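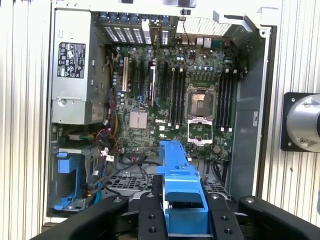 A Dell tower on its side with the panel off. The bright blue part is a drive carrier.

Keep the Old Tower
7 October 2020

My town picks up electronics twice a year, and the next pickup is in November. People start putting things out early. On my own street last week I walked past four desktop computers sitting on the grass, and I took one of them home after asking at the door. The owner said it was slow and had been slow for years. He had already bought a laptop to replace it.

I want to argue that he should have opened it first. I also want to argue that the big, dull office desktop is the best computer most households will ever own, and that we are throwing them out for poor reasons.

Look at how such a machine is laid out. Once the side panel is off, you can see nearly everything you might ever need to change. The memory goes in long slots beside the processor socket. The clock battery is a coin cell. Expansion cards stand in their own slots near the back wall. The power supply is a metal box with a bundle of colored wires coming out of it. A person who has never opened a computer can learn the names of these parts in one evening, and the names will be the same in the next machine and in the one after that.

The drive carriers deserve a paragraph of their own. On many office towers they are plastic, and they are a loud color. The color is there to tell you where to put your hand. In the kind I know best, the drive sits in the carrier, the carrier slides into its bay, and you squeeze or pull to get it back out. I have changed drives in machines like that without picking up a screwdriver. I can't think of many other things in my house where the maker marked the part you're supposed to touch. My dishwasher certainly has nothing like it, and I have had the bottom of that dishwasher off more than once.

Somebody decided to do it that way, and I assume the decision was made for the sake of office repair departments, who had hundreds of these to look after and no patience. The benefit comes to the rest of us ten years later, when the office is finished with the machine and it ends up at a yard sale or on the grass.

Compare the laptop I'm writing on. It's a Nostis, the thin one, and I like it well enough. The memory is soldered to the board. The battery is glued down. When the drive began to fail last winter I took it to a repair counter and was told that the drive was part of the board too, and that a new board would cost more than the laptop was worth. The person at the counter was polite about it. I bought a second Nostis, because I had work due, and I have regretted it a little ever since.

The price of that was 1369 dollars. For comparison, the tower from down the street cost me nothing, and the parts I put in it cost 60 dollars. That covered a used solid state drive and a pair of memory sticks from Millar, the secondhand shop behind the bus station. I also replaced the coin cell, out of a pack I already had in the kitchen drawer. It now runs a current operating system, opens a browser quickly, and prints. My household uses it for school forms, bills and video calls. It has been on the desk in the hall for six days, so I won't make any claims about how long it will last.

There are fair objections, and I've heard most of them.

The first is power. An old tower draws more electricity than a laptop. This is true, and if you leave it running all day and all night it will show up on the bill. I turn mine off when I'm done with it. I also think the people who raise this point rarely count what goes into making the new machine, the mining and the shipping and the box it comes in. I don't have good numbers on that and I won't pretend to. I would only like it to be part of the conversation.

The second is space. A tower takes up room, and plenty of people live in apartments where there's no room to take. I have no answer to this. If you have one small table and you eat on it, buy the laptop.

The third is security. At some point the maker of the operating system stops sending updates, and a computer that doesn't get updates shouldn't be used for banking. That's correct. There are free systems that still support old hardware, and installing one takes an afternoon the first time. I know an afternoon is a lot to ask of some people. It's less than I spent shopping for the second Nostis.

The fourth objection is the one I take most seriously, and it's that people are afraid of the inside. They take off the panel, see a large green board covered with small parts, and put the panel back on. They worry about breaking something. I was the same. The first computer I opened was a Wutateck, a brand I haven't seen in a store for a long time, and I had the cover off for a full weekend before I touched anything in it. Then I put the memory in backward, or tried to. It wouldn't go, because the notch was in the wrong place, and I turned it around and it went.

That was most of my education. Memory only fits one way. Power plugs mostly fit one way. The processor is the part that calls for real care. With the load plate lifted and the socket empty, the contacts are exposed, and you keep your fingers and your sleeves away from them. If you aren't replacing the processor, you have no reason to open that plate at all. The rest of the job is unplugging the machine, touching bare metal before you touch a board, and putting the screws in a cup.

I would like to see this taught. The high school here used to have a shop class, and the room is now used for storage and, in the spring, for testing. A dozen discarded towers and a box of screwdrivers would cost the district almost nothing. The students would take the machines apart, learn what each part does, put them back together and find out which ones start. Some won't start, and finding out why is a good week's work. At the end of the term the working ones could go home with whoever needs one. This fall a lot of families here are sharing one computer among three or four people who are all supposed to be in class or at work at the same time. The district's answer was to order tablets, and the tablets are still on back order.

The town could also do more than it does. At the moment the pickup truck takes everything, and everything goes to the same yard. According to the notice that came with my water bill, last year's two pickups brought in 1771 items. The notice didn't say how many of them worked. I would guess that nobody plugged them in to see. A table at the yard with a monitor and a power cord would be a start. Machines that turn on go to one side, with their drives pulled out and handed back to the owner, and machines that don't go to the other side for parts.

The drive is worth a word here, as it's the reason many people give for keeping an old computer in the basement for years. They're right to be careful with it. It has their tax returns on it. But the drive is one part, and in most office towers it's the easiest part to remove. Take it out, keep it or destroy it, and let the rest of the computer go to somebody who can use it. You can't do this with my laptop.

I don't expect the makers to go back. Thin machines sell, and a computer that can be fixed at a kitchen table is a computer that doesn't get replaced. I did notice that Tichý, the small company that makes the desktop my library uses, still publishes its parts list and still sells the parts. Their machines are plain gray boxes. The library's have been through at least one change of drives since I started going there, and the librarians did the work themselves at the back table on a slow morning.

So before the November pickup, if you have a tower waiting by the garage door, lay it on its side on a table with a good lamp and take off the panel. Vacuum up what falls out. Look for the part with the bright color on it and see whether it slides. If you still want the machine gone after that, put it out early in the week with a note on it saying what it is and whether it runs. I walk that way most evenings.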